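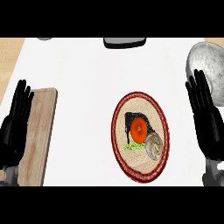 22 May 2019. Ornside kitchen, bench notes

Ramen again, still in the simulator. Toppings are the bit everyone in the real kitchen has views on, so I went down at the end of lunch service and had a good long natter with Jurgita, who has plated more bowls than the rest of us will ever eat (she puts it at 1,000 a week, and I believe her!). She'd happily hand over the lifting and carrying, as her wrists ache by evening, but she wants to keep the nori and the spring onion for herself.

Saulius worries more about hours. I said I'd ask Valentin before February's rota idea comes up again, and I must do that.

For the next run: leave both hands open at the start, board on the left, big marbled bowl on the right. Emerson to try moving the ramen bowl nearer the right hand, 100 goes, and note any spills.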